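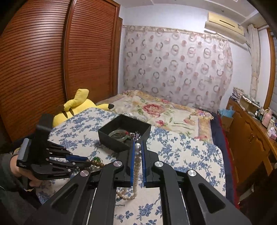
Issue 66 | Workbench News

Boltivell opens home hire for its Rulatik hand-held gripper

I've been waiting for this one since the spring, so forgive me if I gallop. Boltivell has finally put its Rulatik kit on general hire, which means you can now have a hand-held gripper sent to your own front door without being a lab, a university or somebody's cousin. Hire is £158 a month, or £536 if you'd like to buy the thing outright and keep it. Orders opened in May and the first parcels are already going out from the Maksymiv workshop, which builds the linkages and does all the repairs.

If you've only met the older Rulatik, the idea hasn't changed much. You hold it, you squeeze, the jaws close, and what your hand did is stored as a demonstration that a robot can be trained on later. What's new is the service wrapped round it. Before, you bought a gripper and then you were on your own with a rather grumpy bit of software and a forum. Now the hire price covers the gripper, a spare set of finger pads, storage for up to 200 sessions and a real person looking over your first batch and telling you what's wrong with it (plenty, in my case!).

The real person is Zlata Koval, who runs the support desk at Boltivell and wrote most of the new task book. I rang her to ask why the book is so full of fiddly household stuff, because I'd expected boxes and mugs and got necklaces. "Mugs are lovely but we've got a lot of mugs," she told me. "Send me a string of beads picked up off a bedspread. Send me something that flops about." She's keen on patterned bedding too, and on rooms that look as if somebody lives in them, so there's no need to go clearing the dressing table before you begin.

I must say beads are a proper pig to start with. A strand has no handle and no right way up, and if you come in too quickly you push the whole coil along the sheet in front of you. What I've settled on is to go down slowly with a small gap between the pads, let one strand sit in it, and only then close. Narrow tips help enormously. I tried the same thing with the wide pads out of the spares bag and picked up a good deal of bedspread.
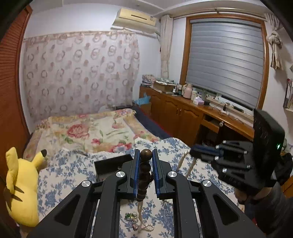 Pads are where I think Boltivell has spent its money most sensibly. The old ones were smooth and went shiny in a fortnight, and anything rounded would squirt out like a bar of soap. You can now have ridged ones, and they suit the knobbly things in the task book very well. Take a wooden stacking toy, all rounded beads on an upright rod with a knob on the top: the jaws have to open wide enough to go either side of it, and then those blue ridges give you a bit of bite on a shape that has hardly a flat side anywhere. I'd put that one early in your month, before the jewellery, while your wrist is still fresh. It's a friendlier job and it teaches you how far to squeeze.

On the grumbles side, the lever is still stiff for small hands. I mentioned it to Zlata and she said a softer spring is being tried at Maksymiv, though she wouldn't give me a date. The long arms also want more elbow room than you'd think. In my little back bedroom I kept catching the lampshade, and in the end I moved the lamp out to the landing, where my husband walked into it. And I do wish the uploader would say when it has finished. It just goes quiet.

The task book itself is printed, spiral bound and good, with space at the bottom of each page for notes. You can skip about in it as you please. Bangles come after beads, which I'd have put the other way round myself, as a bangle at least stays the shape it is. The earrings page I haven't dared try yet.

Is it worth £158? For one month, if you've a project in mind and a few free evenings, I'd say yes, quite happily. Go past three months and you've nearly paid for one, so you'd be better off buying, and Boltivell will knock your first month's hire off the price if you decide in time. Ask for that when you order, as it isn't on the website.

There's a hands-on afternoon at the Flender showroom later in the summer, starting at 2 pm, where you can try the narrow and the ridged pads side by side and pester Zlata in person. Places are free but you do need to book through the Boltivell support desk. I'm going, and I'm bringing my own beads.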